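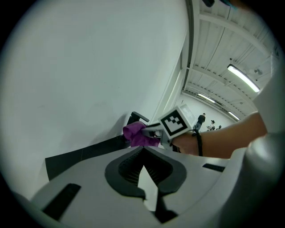
Figure 2.1 A purple cloth held in the jaws of a hand-held gripper, beside a white wall.

Chapter 2
Handling Cloth in Shared Workrooms

2.1 Scope

Chapter 1 dealt with rigid items: boxes, tools, bottles and trays. Cloth behaves differently. It has no fixed outline, and the shape it takes depends on where it is held and on what it rests against. A cloth gripped at one point gathers into folds near the grip, as in Figure 2.1, and the position of its corners can no longer be judged by eye.

This chapter covers small loose textiles of the kind found in workrooms, such as wiping cloths, dust covers and towels. Garments and bedding are treated in Chapter 5.

2.2 Terms

Grip point: the place where the cloth is held. A single grip point is enough for moving a cloth. Folding normally requires two.

Free edge: any edge not held and not in contact with a surface.

Crumpled state: a state in which fewer than two corners can be located without touching the cloth.

Rest surface: the surface on which a cloth is left between uses. Chair backs and armrests are common rest surfaces in practice, although they are poor ones – the cloth slides off and is picked up again in a crumpled state.

2.3 The Pratthorpe room survey

Many of the cases in this chapter come from a survey of 57 workrooms carried out at Pratthorpe in March. Each room was entered on a Hornar sheet, which records the type of cloth, its rest surface and its state. Up to three cloths were entered per room. The blank sheet is reproduced in Appendix B.

2.4 Order of work

Pick up the cloth at the point nearest the hand. Lift it clear of furniture and walls. Let the free edges hang, then locate one corner and follow the edge to the next. The Barreto fold, described in Section 2.6, starts from this position.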